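Buy Nothing Day got away from me this year

28 November 2020

So I was going to write this yesterday, on the day itself, and then I spent the whole evening reading about rivers instead. Sobia Warraich sent me a long article on what fabric dyes do to the water downstream of the mills, and I fell right in. By midnight I had a cup of cold tea and 39 open tabs.

I did manage to buy nothing, though! My inbox tried very hard. One store offered me six dollars off a fleece made from "ocean-friendly fibers" and I still can't find out what that means. I wrote and asked them. No answer yet.

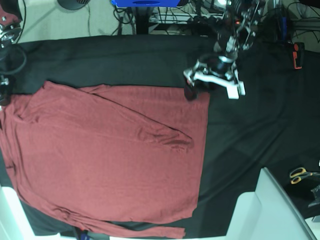 What bothers me most is how fast clothes have turned into trash. My grandmother in Boststead patched everything, and my mom still has a wool coat from her. Meanwhile I've given away bags of stuff I hardly wore and felt pretty good about it, until I read how much donated clothing ends up being shipped overseas or dumped. A plain red long-sleeved shirt like the one in the photo could see a person through years of winters if they'd let it, creases and all. I want to get back to that – wearing things until the elbows go, then cutting them up for rags.

Ville Saarela is trying to set up a swap for December, outdoors and with masks, over by the Lerkunine parking lot. Bring clean clothes, coats especially, and a bag to carry things home in. If it snows we'll move it to January. I'll post the date once he's settled on one – and if anybody has a spare clothes rack, please leave a comment!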